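Belanby, 2020-03-17

Beslow Opens Its Bedside Collection Drive for the Bedrooms at Belanby

Beslow, the small home goods company behind the Zinness line of quilts and bedding, is very happy to announce that its bedside collection drive is open again, and that everybody who has ever gone to bed with a full pair of hands is warmly invited to take part.

The idea came up last December, when the staff were getting the guest bedrooms at Belanby ready for visitors and kept finding the same sorts of things on top of the covers – reading glasses, combs, a roll of tape left over from wrapping presents. It got us all talking about how a bed is really the biggest table in the house, and how a good quilt ought to put up with a bit of daily life on top of it.

"My mother used to empty her pockets onto the bed every evening and sort it all out before supper, and I still do it myself," said Liv Bråten, who looks after bedding at Beslow. "I love a quilt with teddy bears and stars on it, and I don't see why that should be only for children. It makes the sorting so much more cheerful!"

Families sent in 1289 stories and small tips during the first round, and 17 of them will be printed in a booklet called Qian, which comes free with any Zinness quilt while copies last. The new round runs for six weeks, and we would dearly like to hear about glasses, combs, tape and all the other little things that end up on your covers.
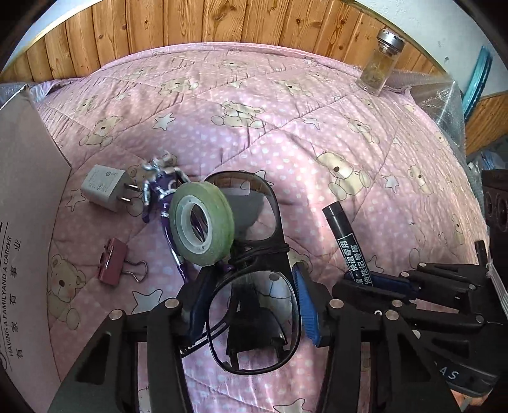
Stories can be as short as you like, and may be handed in at the Beslow shop or mailed to us there with your name and a return address.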